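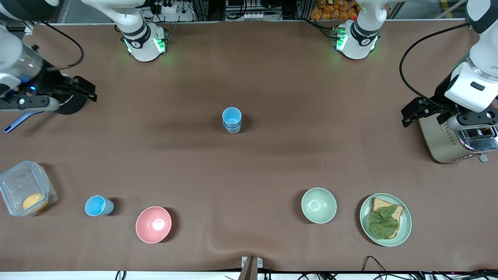 Tischdecke

Die Tischdecke (regional auch Tischtuch, bei meiner Oma schlicht "das Tuch") ist ein Stück Stoff, das man über einen Tisch legt. Mehr müsste man eigentlich gar nicht sagen, aber ich führe dieses kleine Haushaltslexikon ja, weil ich gern mehr sage. Also los!

Wortherkunft

"Decke" kommt von "decken", da gibt es nichts zu rätseln. Beim "Tisch" wird es schöner: Das Wort geht über das Lateinische discus auf das griechische diskos zurück, also auf die Wurfscheibe. Gemeint war wohl zuerst eine flache Platte oder Schüssel, und irgendwann ist der Name auf das ganze Möbel übergegangen. Ich denke seitdem bei jedem runden Gartentisch an Leichtathletik.

Geschichte

Schon bei den Römern lagen Tücher auf den Tischen, und im Mittelalter gehörte weißes Leinen auf die Tafel, jedenfalls dort, wo man es sich leisten konnte. Man wischte sich daran gern auch Mund und Finger ab - die Serviette als eigenes Stück setzte sich erst nach und nach durch. Später kam der Damast dazu, dieses Gewebe, bei dem das Muster nur durch den Wechsel der Bindung entsteht und je nach Licht auftaucht oder verschwindet. Im 19. Jahrhundert lag Tischwäsche dann in jeder ordentlichen Aussteuer, oft mit Monogramm. Ich habe zwei solche Decken geerbt und traue mich höchstens im Dezember an sie heran.

Materialien

Leinen ist mein Liebling, knittert aber schon beim Hinschauen. Baumwolle ist gutmütiger und billiger. Halbleinen (Kette aus Baumwolle, Schuss aus Leinen) liegt dazwischen, und für den Alltag mit Kindern würde ich immer dazu greifen. Polyester trocknet schnell und fühlt sich leider auch so an. Wachstuch ist ein Sonderfall: früher ein mit Leinöl behandeltes Gewebe, heute meistens beschichtete Baumwolle. Das wischt man ab und fertig.

Im Handel begegnet einem oft die Angabe des Flächengewichts. Meine schwere Winterdecke "Filum" von der Weberei Overgaard hat 700 Gramm pro Quadratmeter und fällt wie ein Theatervorhang - herrlich, nur passt sie mit nichts anderem zusammen in die Maschine.

Maße und Überhang

Als Überhang bezeichnet man den Stoff, der an der Seite über die Tischkante hängt. Im Alltag reichen mir 30 Zentimeter, bei festlichen Tafeln darf es mehr sein. Gerechnet wird so: Tischlänge plus zweimal Überhang, und bei der Breite genauso. Ich habe die Verdopplung einmal vergessen und besitze seither einen sehr großzügigen Tischläufer.

Unter die Decke gehört bei empfindlichen Platten ein Molton, ein beidseitig aufgerautes Baumwollgewebe. Es dämpft das Klappern vom Geschirr und verhindert, dass alles rutscht.

Farbe

Weiß gilt als klassisch, verzeiht aber keinen Rotwein. Braun und andere Erdtöne sind dagegen sehr dankbar, finde ich, vor allem bei Kaffee und Bratensoße. In Drirnley, wo ich eine Zeit lang gewohnt habe, lag im Gasthaus Drura auf jedem Tisch dunkelgrünes Tuch, und bis heute kommt mir Suppe auf Weiß irgendwie unvollständig vor.

Pflege

Flecken möglichst sofort mit kaltem Wasser behandeln, Wachs erst hart werden lassen und dann abheben. Leinen bügle ich leicht feucht, Damast von links und zum Schluss noch einmal kurz von rechts, damit der Glanz zurückkommt. Zum Lagern rolle ich große Decken auf eine Pappröhre, das erspart die Knickfalten.

Siehe auch: Molton, Serviette, Tischläufer, Wachstuch

Zuletzt überarbeitet am 26. Oktober 2021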